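Re-drawing the ditch section at Clastley

Tue 27 July
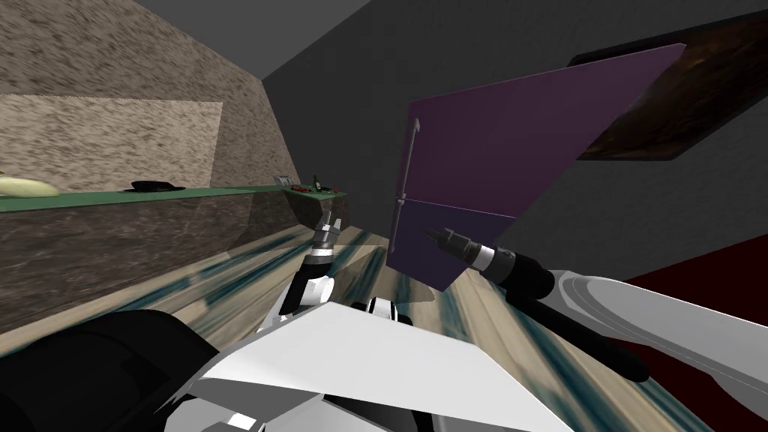
Kitchen with the purple fridge, simulated.

I spent most of the weekend re-drawing the south-facing section of the enclosure ditch at Clastley. The original was done in January, in poor light, by two of us taking turns at the board, and the levels did not close. The error was 22 mm over the length of the section, enough to put the upper recut on the wrong side of a tip line.

The sequence as I now have it: primary silt, a band of clean gravel, a dark charcoal-rich fill, then the recut. All 17 sherds came from the dark fill. Liam Brennan has looked at them and is content with late Iron Age for the bulk. One rim is a different fabric, coarser, with crushed flint, and he thinks it is residual. I agree, though I would like a second piece before saying so in print.

The other change is the context numbering. Context 55 was used twice, once for the gravel and once for a posthole in the next trench. I have kept it for the gravel and given the posthole a new number. Anyone with a copy of the old matrix should correct it by hand.

Bjartur Hedegaard asked whether the recut could be the same event as the one at Kinsella. The profiles are similar – steep outer side, flat base – but the fills are not. Kinsella has no charcoal at that level and the snail shells point to standing water. I would not join them up on shape alone.

Soil samples from the dark fill are still waiting to be floated. The tank needs a new 250 micron mesh, now on order. The revised section will be drawn up at 1:10 and the old sheet kept in the archive, marked as superseded.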